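Just back from the Prekton open day in Curstead, and what a treat for anyone who likes fiddling with phone settings! We tried the new Lallmont launcher on an older handset, and it opened my whole pile of 143 apps without a stutter.

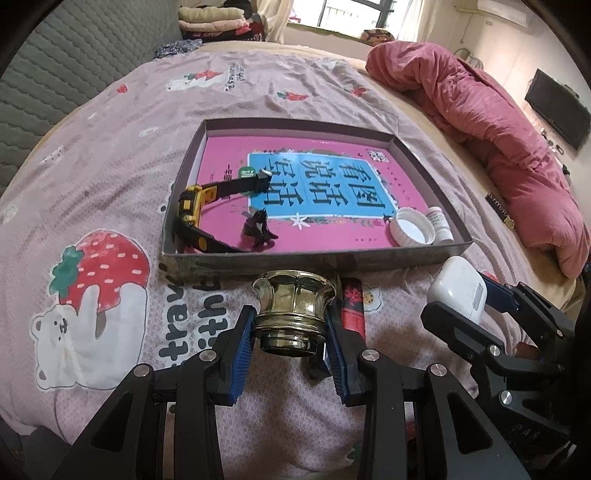
The best bit was the talk on backups – 20 minutes, no slides, loads of questions. I've already moved my notes across. Next year's is in May, and I'd go again just for the repair bench and the very good flapjacks.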